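How Paper Is Made

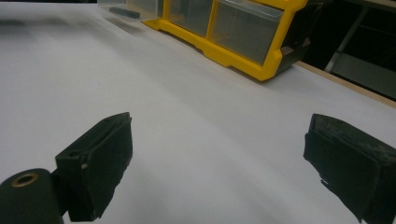

A smooth white surface with soft grey shading.

Paper is a thin mat of tiny plant threads. The threads are called fibres. Most of the fibres used today come from trees. A single wood fibre is usually a few millimetres long or less, and much thinner than a hair. You cannot see one easily without a magnifying glass, but if you tear a piece of paper slowly you will see a fuzzy edge. The fuzz is made of fibres sticking out.

What is in wood?

Wood contains two main things that matter to a paper maker. The first is cellulose, the material that the walls of the fibres are built from. It is strong, pale and does not dissolve in water. The second is lignin. Lignin is a natural glue. It holds the fibres together so that the tree can stand up. It is brown, and it turns darker in sunlight. Old newspapers go yellow because there is a lot of lignin left in them.

Step 1: Chipping

Logs arrive at the mill with the bark still on. They are tumbled in a large drum until the bark rubs off. The bare logs are cut into chips, each one a little bigger than a postage stamp. The bark is burned to make heat for the mill.

Step 2: Pulping

The chips have to be separated into fibres. There are two ways to do this.

In mechanical pulping, the wood is ground between rough plates or stones. This uses nearly all of the wood, but it breaks many fibres and leaves the lignin in. Newspaper is often made this way.

In chemical pulping, the chips are cooked under pressure with chemicals that dissolve the lignin. The fibres come out long and whole. Less of the wood ends up in the paper, but the paper is stronger and stays white for longer.

The result of both methods is called pulp. It looks like thin porridge.

Step 3: Cleaning and whitening

The pulp is washed and passed through screens to remove knots and grit. Pulp for brown bags and boxes can be used as it is. Pulp for writing paper is bleached.

Step 4: Forming the sheet

Water is added until the mixture is nearly all water, with only a very small amount of fibre. It is sprayed on to a moving mesh. The water drains through the holes and the fibres stay on top, lying across each other. Most of them point the way the mesh is travelling. This direction is called the grain. Paper tears in a straighter line along the grain than across it.

Step 5: Pressing and drying

The wet sheet is squeezed between rollers, then passed over hot metal cylinders. As the water leaves, the fibres are pulled close together and bond to each other. No glue is needed for this.

Step 6: Finishing

Some papers are coated with chalk or clay to fill the gaps between the fibres. Ink sits on top of a coated sheet and does not spread. The paper may also be pressed between very smooth rollers. It is then wound into a reel and cut.

Recycling

Used paper can be mixed with water and turned back into pulp. The ink is taken out by blowing air bubbles through the mixture. The ink sticks to the bubbles and floats up as a grey foam, and the foam is skimmed off. Fibres become shorter each time they are recycled, and in the end they are too short to hold together. New fibres have to be added.

Try it: find the grain

You need a sheet of newspaper. Tear it from top to bottom. Then tear it from side to side. One tear will be fairly straight and the other will wander. The straight tear follows the grain.

Words to know

Cellulose: the material in the walls of plant fibres.
Lignin: the natural glue in wood.
Pulp: fibres mixed with water.
Grain: the direction in which most of the fibres lie.
Reel: a very large roll of paper.

Text: Firdevs Kaplan. Checked by Guoqing Wan.
Last updated 29 November 2019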